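2구획 수거함으로 일회용 컵과 페트병 분리하기

작성: 2018년 8월
적용 대상: 탕비실, 소규모 사무실, 공용 작업실

탕비실에서 나오는 재활용품은 부피의 대부분이 컵과 병이다. 한 통에 모아 두면 뚜껑, 빨대, 남은 음료가 섞여 배출 직전에 전부 다시 꺼내야 한다. 이 글에서는 칸막이가 있는 개방형 통 하나를 작업대 위에 놓고 투입, 판별, 이동, 배출까지 처리하는 절차를 정리한다. Flurkora 사무실 3층 탕비실에서 쓰던 작업 메모를 바탕으로 했고, 배출 요일과 품목 구분은 지자체 기준을 따로 확인해야 한다.

1. 준비물

- 칸막이로 나뉜 개방형 통 1개
- 통보다 폭이 넓은 작업대 또는 탁자
- 니트릴 장갑
- 체가 달린 잔음료 수거용 용기
- 재질별 배출 봉투
- 마른 행주, 중성세제
- 라벨 제거용 플라스틱 스크레이퍼

통은 뚜껑이 없는 것을 쓴다. 뚜껑이 있으면 한 손이 항상 뚜껑에 묶이고, 내용물의 재질을 위에서 확인할 수 없다. 칸의 크기는 서로 다른 편이 낫다. 큰 칸은 미분류 칸, 작은 칸은 분류 완료 칸으로 쓴다. 미분류 상태의 컵은 누워 있거나 서로 걸쳐 있어서 같은 개수라도 자리를 훨씬 많이 차지한다. 분류가 끝난 컵은 포개어 세울 수 있으므로 좁은 칸으로 충분하다.

칸막이는 수직형과 경사형이 있다. 경사형은 바닥 쪽이 미분류 칸으로 나와 있어 바닥 면적이 조금 줄지만, 구석에 낀 물건을 밀어 올리기 쉽다. 경사면 하단은 컵 테두리와 병 바닥에 계속 긁히는 부위다. 도장이 벗겨지는 것은 기능에 영향이 없으나, 거스러미가 일어나면 장갑이 찢어진다. 손끝으로 훑어서 걸리는 곳이 있으면 320번 사포로 가볍게 민다.

2. 설치

(1) 작업대를 닦고 통을 중앙에 놓는다. 큰 칸이 작업자 쪽, 작은 칸이 뒤쪽이다.
(2) 통의 앞벽과 작업대 앞 가장자리 사이에 140mm를 비운다. 팔뚝을 걸치는 자리이며, 이보다 좁으면 통을 배로 밀게 된다.
(3) 잔음료 용기는 통 바깥, 주로 쓰는 손의 반대쪽에 둔다. 통 안에 넣지 않는다.
(4) 바닥이 카펫인 공간에서는 작업대 아래에 방수 매트를 깐다. 당분이 든 음료는 카펫에서 제거하기 어렵다.
(5) 시작 시점에 작은 칸은 완전히 비어 있어야 한다. 이전 회차의 물건이 하나라도 남아 있으면 판별 기준이 흐려진다.

바닥이 금속인 통은 얼룩과 잔긁힘이 금방 생긴다. 오염과 긁힘의 구분은 젖은 행주로 한 번 문지르는 것으로 한다. 문질러서 변화가 없으면 그대로 둔다. 연마제는 쓰지 않는다.

3. 판별

큰 칸에 물건을 붓지 말고 펼친다. 서로 겹친 물건은 재질 확인이 안 된다. 특히 투명한 병이 다른 컵 위에 얹히면 아래 컵의 테두리만 비쳐 보여서 하나의 물건으로 착각하기 쉽다. 투명 컵은 곡면 가장자리만 희미하게 드러나므로 조명을 위가 아니라 옆에서 비추는 것이 좋다.
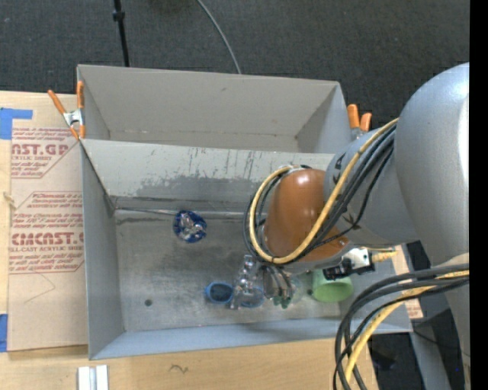
판별은 색이 아니라 촉감과 표시로 한다. 같은 파란색이라도 단단한 컵, 얇은 성형 컵, 포장재가 섞여 있고, 구겨진 상태에서는 원래 형태를 알기 어렵다. 아래 순서로 확인한다.

a. 바닥면의 재질 표시를 읽는다. PET, PP, PS가 대부분이다.
b. 표시가 없으면 테두리를 두 손가락으로 눌러 본다. 눌렀다가 바로 돌아오면 PP일 가능성이 높고, 딱딱하고 잘 갈라지면 PS를 의심한다.
c. 은색 막이 붙은 것은 복합 재질로 본다. 막이 손으로 깨끗이 떨어지지 않으면 일반 쓰레기로 보낸다.
d. 씻어서 다시 쓰는 컵은 분류 대상이 아니다. 발견 즉시 통 밖으로 꺼낸다. 손잡이나 돌기가 있는 컵은 다회용일 수 있으니 먼저 확인한다.

판별에 물건당 6초 이상 걸리면 보류로 처리하고 다음으로 넘어간다. 보류품은 큰 칸의 왼쪽 구석에 모은다.

4. 이동

이동 순서는 병, 투명 컵, 유색 컵, 납작하게 구겨진 것 순이다. 병은 길이가 있어서 다른 물건을 누르고 있는 경우가 많고, 먼저 빼면 나머지 배치가 드러난다.

병은 목이 아니라 몸통 중간을 잡는다. 이미 구겨진 병은 능선이 선 부분을 피해 평평한 면을 잡아야 미끄러지지 않는다. 잔음료가 있으면 바로 옮기지 말고 수거 용기에 따른다. 뚜껑이 있는 병은 비우고 라벨을 뗀 뒤 압착하고 다시 뚜껑을 닫는다.

옆으로 누운 컵은 입구가 작업자를 향하도록 돌린 다음 안쪽에 손가락 두 개, 바깥에 엄지를 대고 든다. 바깥만 쥐면 얇은 컵은 찌그러져 포개지지 않는다. 같은 규격끼리 포개되 한 묶음의 높이가 147mm를 넘지 않게 한다. 우리 통의 경우 그 이상 쌓으면 봉투에 옮길 때 묶음이 꺾였다.

칸막이 바로 밑에 붙은 물건은 들지 말고 경사면을 따라 위로 밀어 넘긴다. 칸막이와 바닥이 만나는 이음매에는 빨대 조각과 라벨 찌꺼기가 끼므로 매회 스크레이퍼로 한 번 긁어 낸다.

5. 배출과 세척

작은 칸이 차면 재질별 봉투로 옮긴다. Ladolum 50리터 봉투를 쓰고 있으며, 용량이 같은 다른 봉투도 무방하다. 봉투 입구를 작은 칸 뒷벽에 걸어 두면 한 손으로 담을 수 있다.

세척은 다음과 같다.

- 두 칸의 바닥을 마른 행주로 닦아 액체를 먼저 흡수한다.
- 중성세제 희석액으로 벽면, 칸막이, 바닥 순으로 닦는다.
- 모서리는 행주를 접어 눌러 닦는다.
- 물기를 제거하고 말린 뒤 다시 쓴다.

6. 자주 생기는 문제

증상: 작은 칸에 미분류품이 섞인다.
조치: 투입 위치를 큰 칸 앞쪽으로 고정한다. Zulmira Guerreiro의 제안으로 작은 칸 위에 판지를 덮어 두고 분류할 때만 걷었더니 혼입이 크게 줄었다.

증상: 통이 작업대 위에서 밀린다.
조치: 바닥 네 귀퉁이에 미끄럼 방지 패드를 붙인다. 금속 바닥이 통과 분리되는 구조라면 패드는 외곽 틀에 붙인다.

증상: 냄새가 남는다.
조치: 이음매 청소 누락이 대부분의 원인이다. 세제로 해결되지 않으면 베이킹소다 푼 물을 이음매에 붓고 10분 뒤 닦아 낸다.

증상: 투명 컵을 빠뜨리고 세척을 시작한다.
조치: 세척 전에 손바닥으로 큰 칸 바닥 전체를 한 번 쓸어 확인한다. 눈으로만 확인하지 않는다.

수정 내역
- 4항의 병 처리 순서를 라벨 제거 후 압착으로 변경 (Kanchan Srivastava 지적)
- 6항에 판지 덮개 추가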